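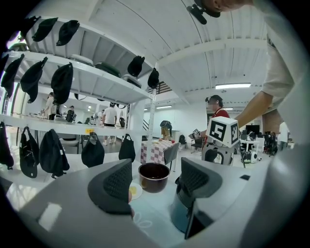
Brown pot on the white table, shelving behind

Can I do dried beans in an electric pressure cooker without soaking first?

Asked February 5, 2022

Hi all, hoping someone can help as I'm going round in circles. I've always done my beans the slow way, soaked overnight and then simmered in a big pan, but I never remember to soak them and end up buying tins. We get through loads in this house! A friend swears by going straight from the bag to the pressure cooker. I tried it with black beans last weekend and half of them were mush and the other half were like gravel – same batch, same pot. I used 300g of beans and 855ml of water, plus a bit of salt. The beans had been at the back of the cupboard since August before last, if that matters. Do I need more time, more water, or newer beans?

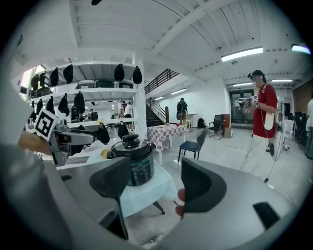 Electric pressure cooker on the blue tablecloth

Answer 1 (accepted)

It's the beans, I'd bet my tea on it. Old ones cook unevenly whatever you do to them, and a bag that's been open a while is worse. I do mine unsoaked nearly every week and black beans take me 30 minutes at high pressure, then I leave the lid alone for another 20 so it comes down by itself. If you let the steam out quickly they bash about and split, so that could be your mush. Your water sounds fine to me. Don't fill past halfway with beans because they swell and froth (ask me how I know), and a spoonful of oil helps with the froth. If a few are still hard, put the lid back on and give them five more minutes.

One thing though – red kidney beans I always soak and boil hard for ten minutes first. I'm not taking chances with those.

Answer 2

I still soak. They come out nicer and I get less wind, sorry but it's true. Stick them in water when you wash up at night and you won't forget.

Answer 3

Which make is yours? My Hekel has a bean button and it's useless, I set the time by hand.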